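Re: [cell-upkeep] Resetting the tabletop cell after the Monday update
From: Thibault Guillot

Thanks for the log files. I have read through them and I think two separate faults are being treated as one. My answers are under your points.

> The overhead view is fine and the objects all load, but the
> wrist view has been off since we moved to the Woteo scene
> files. The arm goes for the rod and closes too far along it.
> We have re-run the hand calibration twice and it makes no
> difference. Is the Magbanua table model to blame, or is it us?

It is most likely the table model. The simulated cell at Fitham did the same thing in May. The new scene files come with their own table height, and the old value stays in the cell settings unless you delete it by hand. The planner then reads one and the renderer reads the other. Delete the line from the settings, restart the cell and let it read the height from the scene.

Do this before touching the hand calibration again. If you have calibrated against the wrong height, go back to the values you had before the update.

For a check scene I use the drinks layout, with the plant and the fan left in. There is plenty of bare white surface between things, so a height error is easy to spot in the contact shadows.
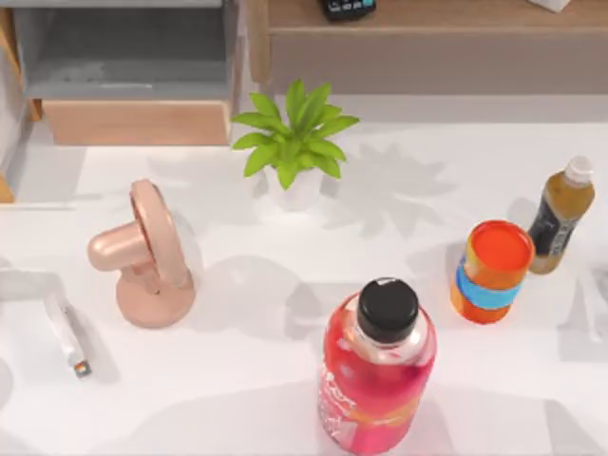
Load it, let it settle for 30 seconds, then save the object poses and compare them with the stored ones. Anything that has moved by more than 2 mm goes on the fault list. Don't correct it by dragging the object back, as that hides the problem until the next load.

> The other thing is that the wrist camera seems to have a
> different idea of where the fingers are. Should we be
> changing the camera mount or the tool offset?

Tool offset first. The mount hardly ever changes in an update, but the offset is written again each time the Vonisgate hand package is installed. Ours went back to the default 5 times before I made the file read-only.

To test it, use the wooden table and the white rod. Bring the hand in slowly, stop with the rod between the fingers and take a still from close in. Compare the gap on each side of the rod with the still from your last good run. If the two don't match, change the offset, reload and try again - one axis at a time, please, or you won't know which change did it.

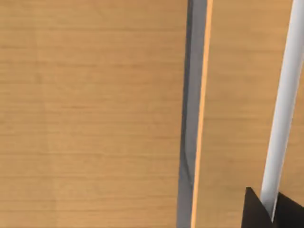
Rod test: white rod between the black fingers, grey bar with the orange edge to the left.

Allow 45 minutes for the whole job if you have the old stills to hand, and longer if you have to go looking for them. I keep mine in the same folder as the settings, named by package version.

> We also get a warning about wood texture tiling on start-up.

You can leave that one alone. It only affects how the grain is drawn and has no bearing on contact or grip.

If the poses still drift once the height line is gone, send me the settings file and the saved poses and I will run them on our cell. I don't need the full logs again.

Thibault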